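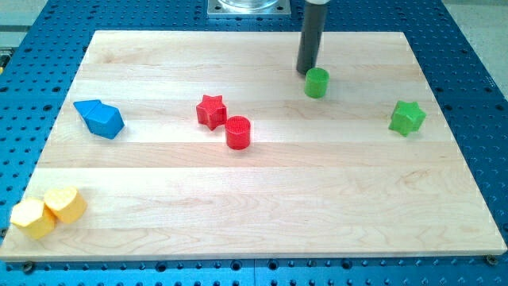
4. Recording the examples

The Floment recorder saves one example each time you guide the arm from the start position to the end of a task. For the block sorting task, one full set is 259 examples, and you should keep 12 of them apart for the final check. The blocks stand on the striped wooden board in four colors, two pieces of each color, and before every example you must change their places. It is allowed that two pieces touch each other, like the blue pair or the yellow pair. The system has to learn this case also.

Before you begin

The board must lie flat on the table. Check that the arm is in teaching mode and that the lamp on the control box is green.

Caution: Keep your free hand off the board while the arm is moving. In teaching mode the arm is slow, but it does not feel your fingers.

Steps

1. Open Floment and choose New set. Write the name of the task and your own initials.
2. Put all eight blocks on the board. Do not make a nice pattern. Leave some part of the board empty, and use a different part next time.
3. Press Start and wait for the short tone.
4. Guide the gripper to a place above the first block. Stop for one second, then go down straight.
5. Close the gripper, lift the block and carry it to its partner of the same color.
6. Open the gripper and go up before you move to the side.
7. When the four pairs are complete, press Stop.
8. Choose Keep or Discard. If you pushed over a block by mistake, choose Discard.

Note: A small correction of the path is not a mistake. Please keep these examples - they show the system how to come back from a bad position.

Note: If error 339 comes on the screen, the disk is full. Copy the set to the Jarncombe server, then delete it from the recorder.

Changing the operator

Each operator moves the arm in a different way, so change the person after every 12 examples. The new operator writes his or her initials before pressing Start. Questions about the recorder go to Žydrūnas Ozoliņš at Pretton.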